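Civero Introduces Fabric Care and Folding Guide for Guest Rooms

February 27, 2021 — Civero, a supplier of bed and bath textiles to small hotels and guesthouses, today released the second edition of its Fabric Care and Folding Guide. The guide covers sorting, folding and bed dressing for properties with up to 20 rooms. It is issued with the Brirnum line of printed bed covers, which ships to trade customers from the same date.

The first edition dealt only with laundering. Customers reported that most of their handling time was spent after the wash, when mixed loads were brought back to the room and sorted on the bed. The second edition therefore adds a chapter on bedside folding, in which the made bed serves as the work surface and each piece is lifted singly, shaken out and laid flat before the first fold.

The procedure was drawn up at the Siriwardena guesthouse, where Civero staff timed 196 folding cycles on plain and printed goods. Pieces lifted from a gathered point at the center took longer to square up than pieces lifted by two corners. The center lift is retained in the guide for small items, where the difference was slight, and the two-corner lift is specified for sheets and covers.

"The written instructions in the first edition stopped at the dryer door," said Rajitha Seneviratne, product manager at Civero. "Housekeeping teams asked for the same level of detail for the work done in the room. The new chapter gives the order of work, the grip points and the fold count for each article we sell." 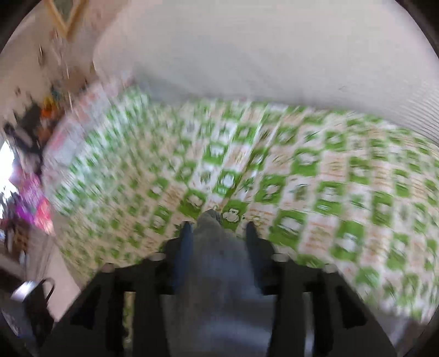
Grey-blue fabric lifted to a peak over a bed cover with a green, white and beige patchwork print.

The Brirnum covers are woven in cotton and printed on one side. The repeat is aligned with the long edge of the cover, so that the blocks can be used as a guide when the cover is centered on the mattress or folded in thirds for storage. Shade tolerance between production lots has been reduced, and replacement covers can be ordered against the lot number on the sewn-in label.

Civero recommends a cool wash with like colors, a low-heat dry and removal while the cover is slightly damp. Covers should be folded print side in. Storage shelves should be dry and lined, and stacks should be rotated so that the most recently washed cover goes to the bottom.

Distribution is handled by Inditero, which holds stock in single and double sizes. The minimum trade order is 2 cartons. Mixed cartons are accepted if all covers are from the same lot.

"Lot matching is the question we receive most often from properties that replace a few covers at a time," said Kavinda Saha, trade sales coordinator at Inditero. "Orders that quote the label number will be filled from that lot for as long as it is in stock."

An initial run of 500 printed copies of the guide will be packed with trade orders. Further copies are available on request from either company. A supplement on towels and bath mats is planned for October.

Trade inquiries should be directed to the Inditero order desk. Press inquiries should be directed to the Civero product office.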